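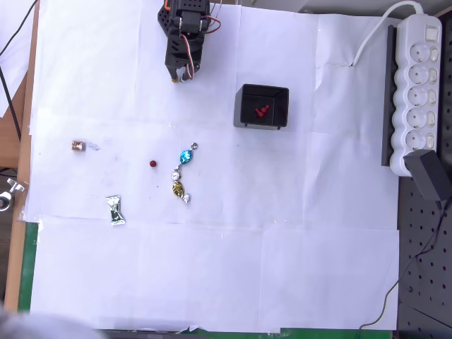
Home About us Our sweets Boxes Schools and workplaces Contact

About Menzies

Reading time: 3 minutes

Menzies is an independent confectionery house supplying wrapped sweets to shops, hotels, schools and private customers. The company was founded by Niall Dunbar, who continues to direct it, and it employs 31 people across its kitchen, wrapping room and packing room. All three are housed in the same building in the village of Jillodon, where the business has traded from the beginning.

The company began as a single market stall selling boiled sweets by weight. Customers asked for smaller quantities that could be given as presents, and the stall started to offer mixed selections in plain boxes. These proved more popular than the jars, and within a few seasons the mixed box had become the principal part of the trade. It remains so today.

Our sweets

The present range comprises 100 varieties, including toffees, fudges, fruit creams, nut pastes and boiled sweets. Recipes are reviewed each October, when new flavours are tasted by staff from every department and slower lines are withdrawn. A variety that has been withdrawn may be brought back at a later review if enough customers request it, as happened with the damson cream and, more recently, the burnt orange toffee.

Each variety has its own wrapper. Foil is used for the softer centres and for most of the toffees, and its colour tells both the packer and the customer what is inside. Gold, silver, green, turquoise and copper foils are all in regular use. Some sweets are folded into a square, while others are closed with a twist at one or both ends. The style of closing depends on the shape of the piece and on how well it travels. Foils are ordered in small batches, and slight differences of shade between one delivery and the next are to be expected.

Our boxes

The company offers 11 box sizes. The smallest, known as the Tetent, is a square box intended for a place setting or a small gift. The largest is the Nulum, a presentation box made in three layers for offices, reception desks and family occasions. Both are available with a standing selection or with a selection chosen by the customer.

Boxes are filled by hand on tables laid with clean white paper. The paper makes it easy to see the colours together before a selection is settled, and it is changed between orders. Packers are taught to set out the sweets first, to check them against the order card and then to fill the box from the corners inwards. Any piece with a torn or loose wrapper is put aside. New packers work beside an experienced colleague for their first nine weeks.

Customers with dietary requirements are asked to inform us when ordering. A full ingredients list is enclosed with every box, and selections without nuts are prepared at a separate table and sealed before they leave it.

Schools and workplaces

Menzies welcomes groups of up to 9 visitors to the packing room by arrangement. Visitors are shown how a selection is planned and are invited to fill a small box of their own to take home. Long hair should be tied back, and hands must be washed on arrival. Groups from schools should be accompanied by a member of staff.

The company also supplies unfilled boxes and loose wrapped sweets to schools for fairs and end-of-term events. Orders of this kind should be placed in writing, stating the number of boxes, the size required and the date of the event.

Working with us

Vacancies in the kitchen and packing room are advertised at the front counter and through the contact page. Applications are read by Niall Dunbar and by the head of the department concerned, and all applicants receive a reply.

This page was last revised on 6 October 2023.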